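The Downstairs Bathroom, Mostly Done

27 Nov 2018

I finally got back to the downstairs bathroom. It had been on my list since January, and my sister Ruth is coming to stay for 10 days, so it had to get done.

I started with the mirror. It's a big one and takes up most of that wall, so every toothpaste dot shows. I used to spray cleaner straight on the glass and then fight with the streaks. Now I put it on the cloth and go top to bottom, then once more with a dry cloth. It took 20 minutes.

The marble is fussier. We have beige marble on the wall and on the counter, and the people we bought the house from left a note in a drawer saying no vinegar. I ignored that once on a soap ring and got a dull patch about the size of a coaster. These days I use warm water with a drop of dish soap, and I dry it right away.
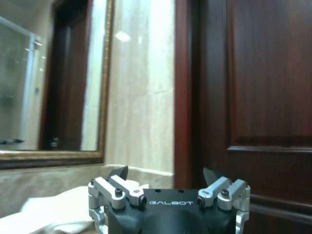
Towels are the part I haven't figured out. We own plenty of white ones and they all end up on the counter. Kayode says the answer is a hook. I say the answer is hanging them on the bar we already have, down the hall, where it does no good to anyone. So he may be right. I bought 2 hooks and they are still in the bag.

I don't want to drill into the marble, and I don't love the idea of screws in the door either. It's a dark reddish-brown wood and any hole would bother me. Modupe from work uses the over-the-door kind, but hers rattle every time someone goes in or out. Felt pads might fix that.

Still left to do: wash the towels, wipe down the door, and find a place for the hair dryer. Ruth gets the good towels. The rest of us can use the gray ones until she leaves.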